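Man-sik Geum
1/ Moved into the new apartment in Cekbridge in May. A few people asked what it costs to set up a one-bedroom from nothing, so I kept the receipts. Thread.

2/ Rent is 979 a month, water included. Power is separate and the first bill was 60. I don't have AC yet, so expect that to go up in July.

3/ Movers wanted 700 for a Sunday. I rented a van from Tirkum and did it with my brother in two trips. The couch had to go up the stairs on end. Measure your stairwell.

4/ Kitchen stuff next. The apartment came with a stove and a fridge and that was it. I bought plates, two pots, a kettle and a decent knife. Skip the 24-piece sets. I have used four pieces of mine.

My microwave is a Midea in off-white. I mostly use it for rice and leftovers.

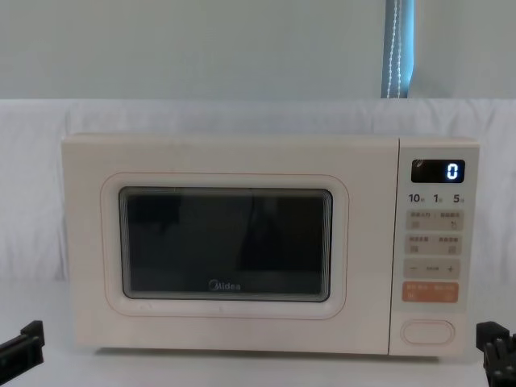

5/ Bed and mattress. This was the big one, 603 for both at Vedero, delivered. The slats were missing two screws and the store mailed them in a week. Mattress is firm. I like it, my guests don't.

6/ Internet took longer than anything else. Yau gave me a window of 8 to noon and the guy came at 3. Call the day you sign the lease if you work from home.

7/ Things I forgot and had to go back out for: shower curtain rings, a can opener, light bulbs for the hallway, a doormat, trash bags.

8/ Still don't have a table for the living room or curtains for the bedroom. The streetlight is right outside, so curtains are first. If you know a place in Cekbridge that hems them, reply with the name.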